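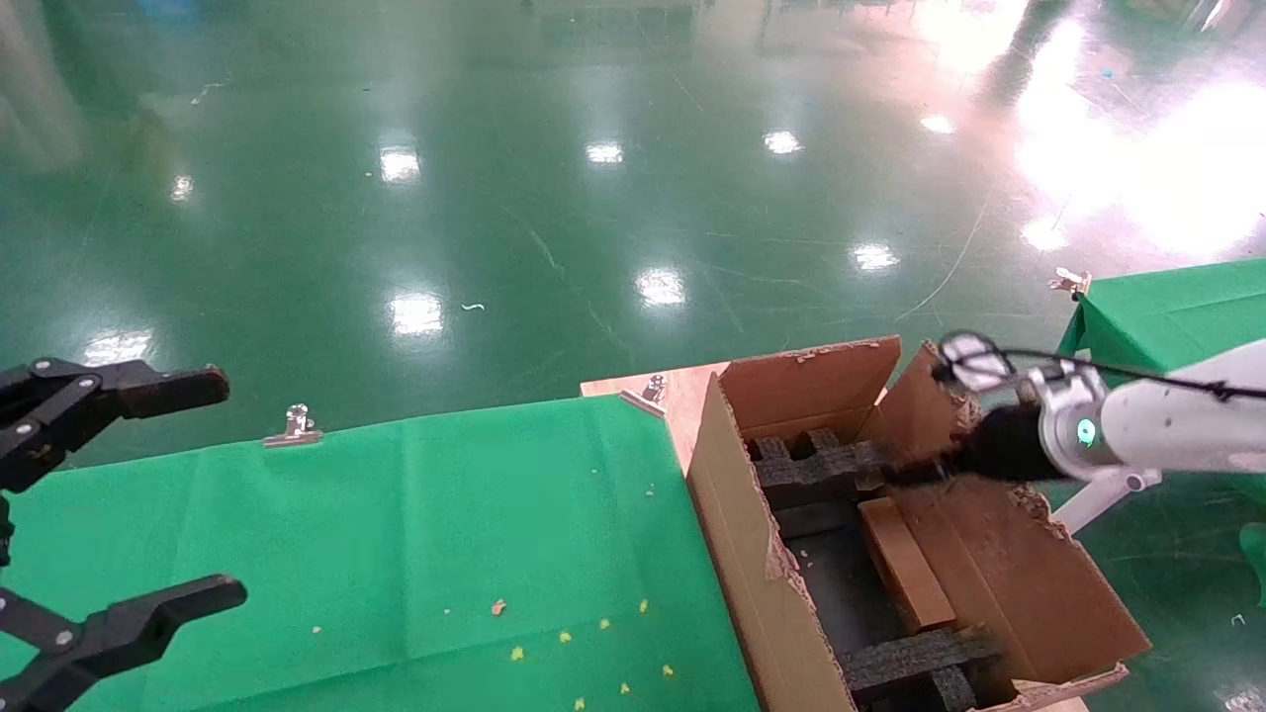
Schaumstoffeinlage

Eine Schaumstoffeinlage (in manchen Werkstätten auch Inlay oder einfach »der Schaum«) ist ein zugeschnittenes Polster, das in einen Karton, einen Koffer oder eine Schublade gelegt wird, damit der Inhalt dort bleibt, wo er hingehört. Ich schreibe diesen Eintrag für unser kleines Verpackungslexikon, und ich gebe es gleich zu: Ich habe eine Schwäche für die Dinger. Andere Leute heben Schleifen auf, ich hebe Einlagen auf, zuletzt waren es 21 Stück im Keller!

Aufbau

Meistens besteht eine Einlage aus einer Bodenplatte und einer Lage darüber, in die Fächer geschnitten sind. Dazu kommen oft lose Blöcke, die man einsetzt und wieder herausnimmt. Bei kreuzförmigen Blöcken entstehen rund um die vier Arme kleine Ecken, in denen sich Zubehör verstauen lässt – Schrauben, Netzteile, solche Sachen. Dunkelgrau ist die Farbe, die mir am häufigsten begegnet, schwarz kommt gleich danach. Weißen Schaum mag ich weniger, der sieht nach zwei Umzügen aus wie ein alter Turnschuh.

Material

Verbreitet sind Polyethylen (PE) und Polyurethan (PUR). PE-Schaum ist geschlossenzellig, recht fest und nimmt kaum Wasser auf, deshalb liegt er gern unter schweren Teilen. PUR ist weicher, gibt nach und eignet sich für leichte oder empfindliche Sachen, zerbröselt aber mit den Jahren. Wer einmal einen alten Kamerakoffer aufgemacht hat, kennt die klebrigen Krümel, die man danach überall findet. Meine Bekannte Macarena Lagos restauriert Messgeräte und tauscht den alten Schaum grundsätzlich aus, bevor sie irgendetwas anderes anfasst.

Zuschnitt

In der Industrie wird gestanzt, gefräst oder mit dem Wasserstrahl geschnitten. Zu Hause geht es auch mit einem langen, sehr scharfen Messer und viel Geduld (bitte nicht sägen, das gibt Fransen). Ich zeichne den Umriss mit Kreide an und schneide das Fach ein klein wenig enger als den Gegenstand, dann sitzt er von allein. Bequemer ist Rasterschaum, bei dem man vorgeschnittene Würfel herauszupft. Der von Husteo lässt sich schön sauber zupfen, nur die dünnen Stege reißen, wenn man zu viele Reihen wegnimmt. Ist mir natürlich passiert.

Der Karton drumherum

Zur Einlage gehört in aller Regel ein Karton aus Wellpappe, und der hält oft kürzer durch als der Schaum. Sind die Kanten erst einmal ausgerissen und schaut die Welle heraus, trägt er auf Reisen nicht mehr viel, als Kiste auf dem Arbeitstisch taugt er aber noch lange. Ignacio Fuentealba hat mir beigebracht, die Klappen beim Einräumen ganz nach außen zu schlagen, dann kommt man von allen Seiten an die Fächer. Unter den Karton lege ich gern ein Tuch, das ich mit Foldback-Klammern an der Tischkante festmache. Auf kräftigem Grün sieht man jeden Krümel.

Einräumen

Schwere Stücke kommen nach unten, und nichts sollte über den Rand stehen, wenn der Deckel zugehen muss. Ein Holzklotz, der schräg auf dem Schaum liegt, drückt mit einer Kante und hinterlässt auf Dauer eine Delle. Flach im passenden Fach passiert das viel seltener.

Entsorgung

Saubere Pappe gehört ins Altpapier, Schaum je nach Gemeinde in den Wertstoff- oder den Restmüll. Vorher trennen, Klebereste abziehen!

Siehe auch: Wellpappe, Rasterschaum, Foldback-Klammer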